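Hand-held gripper demonstration

Hand-held gripper demonstration is a way of gathering examples for a robot learning system in which a person carries out a task with gripper tools held in the hands, without a robot being present.
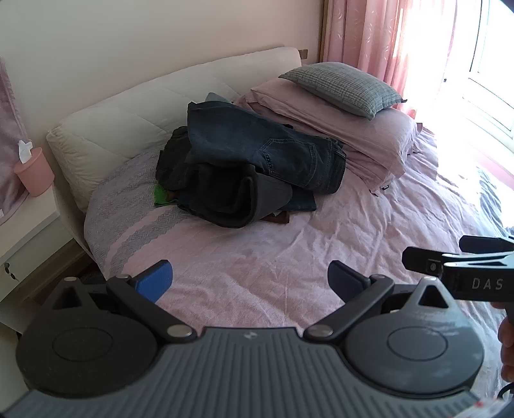
Overview

In most forms of robot teaching the operator moves a robot, either by guiding the arm directly or through a pair of controls. Hand-held demonstration removes the arm. The operator holds one gripper or two, each with jaws of much the same shape as those fitted to the robot, and a camera mounted on the tool records the work from close to the fingers. The recorded motion of the tool is later treated as the motion the robot's wrist should follow.

The method is used mainly for household work such as folding clothes, making beds, clearing tables and filling drawers. These tasks vary a great deal from one home to the next, and a tool that fits in a bag can be taken into many more rooms than an arm on a stand.

Equipment

A typical tool has a handle, a trigger, a pair of linked arms and two finger pads. Pads are usually soft and may be coloured, so that the opening of the jaws can be read from the video. The camera sits behind the fingers and looks past them, which places the jaws low in the view throughout a recording. Wide lenses are preferred, as a narrow one loses sight of the surroundings once the tool is near the cloth.

For two-handed tasks a second tool is carried in the other hand and will often pass through the first camera's view. Both recordings must share a clock. An error of more than one or two video frames between the two sides is enough to spoil a folding example, in which one hand holds while the other pulls.

What is recorded

Each example normally holds:
the video from each tool
the position and angle of each tool over time
the width of the jaw opening
a short written label for the task
start and end marks

Position is worked out from the video together with a motion sensor in the handle. This works well in rooms with plenty of fixed detail, for instance furniture edges, handles and patterned cloth. It works poorly against bare walls and when the lens faces a sunlit window, where part of the picture turns white and detail is lost. Some teams draw the curtains; others leave the light as found, on the view that the finished robot will meet the same conditions.

Clothing and bedding

Soft items are among the harder subjects. A pile of dark clothes gives few clear edges, and one garment may hide most of another. Seams, belt loops and pockets serve as useful landmarks on denim. Bedding brings a further difficulty — the surface under the garment is itself soft, and may be pinched and lifted along with it.

Instructions for collectors therefore tend to cover the state of the pile before each recording. The Flulwood set, a collection of bedroom tasks, contains 533 examples and requires garments to be dropped afresh between takes. The Jevari protocol allows a partly folded pile as a starting state but asks that it be labelled as such. Under the same protocol a collector makes no more than 8 takes in one room before changing the items.

Checking and rejection

Examples are checked before training. Common grounds for rejection are lost tracking, a jaw reading that does not match the video, a bare hand used to finish the task, and movements faster than the robot can follow. Failed grasps are not always removed. If the operator misses a hem and then picks it up correctly, many teams keep the whole take, as it shows a recovery.

Limits

The tool weighs less than a robot arm and bends freely with the wrist, so an operator can reach positions the robot cannot. The Enell filter, a checking step run after collection, tests each path against a model of the target arm and drops those that fall outside its reach. Grip force is seldom measured.

The number of examples needed remains unsettled. Around 1,000 is often given as a working figure for a single folding task, though variety of rooms and garments is generally held to matter more than the total.

See also

Enell filter
Jevari protocol
Petersen jaw
Teleoperation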